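Discos de vinil: limpar sem estragar

Pincel de cerdas claras e ponta arredondada.

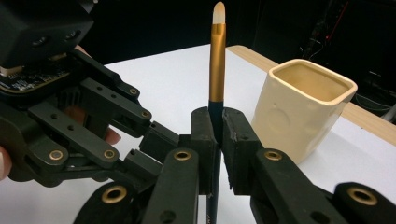 Pincel de cabo azul-escuro e virola dourada

Comprou por 30 euros um disco que crepita como bacon na frigideira? Antes de culpar a banda, experimente isto.

Sacuda o pó a seco, sempre no sentido do sulco. Na borda e junto ao rótulo, um pincel macio chega bem – desde que nunca tenha visto tinta.

Para dedadas, água destilada com uma gota de detergente neutro. Uma gota. Quem despeja meio frasco fica com um disco a cheirar a loiça e a soar ao mesmo.

O rótulo não se molha. Perdi assim o meu Linton ao vivo, que em abril ainda se lia.

Seque ao alto, no escorredor dos pratos (vazio, por favor), longe do radiador. Um disco empenado dá uma fruteira feia.

Mude a capa interior: as de papel riscam. Um pacote de 70 dura anos, ou um mês, se frequentar a feira de Ukley.

Guarde na vertical, sem apertar.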